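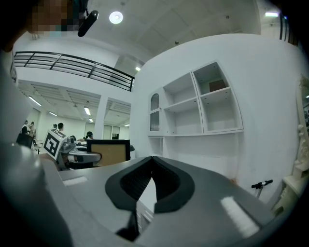 ## What's a mezzanine?

Say it like this: MEZ-uh-neen. It's a floor that doesn't go all the way across. Sort of a half floor, stuck between two others.

Look for the black railing up high. The bars go sideways. That's the edge of the upper level – people below have the ceiling of the mezzanine over their heads, and it's lower than the big white one.

## Why build one?

More room, same building. Tall rooms have lots of air at the top and not much else. Put in a half floor and you get space for desks, shelves, a reading corner, whatever.

## What holds it up?

Beams mostly. And columns. A column is a post that carries weight down to the ground. Some are round, some are square like the white one here. Never lean a ladder on a railing, by the way. Railings are for keeping people in, not for holding things up.

## What about the lights?

A low ceiling needs its own lights, becuase the ones on the high ceiling can't shine through a floor! So you get long tubes underneath and other lights up top.

## Try it

You need: a shoebox, card, tape, 7 straws.

1. Stand the box on its end. Open side facing you.
2. Cut card to fit half way across. Tape it in at the middle.
3. Cut 2 straws for columns. Tape them under the loose edge.
4. Use the rest for a railing. Bars sideways or up and down, you pick.
5. Put a small toy on top. Does the floor sag? Add annother column.

Words by Tincuța Sima, shoebox plan by Steinar Overgaard.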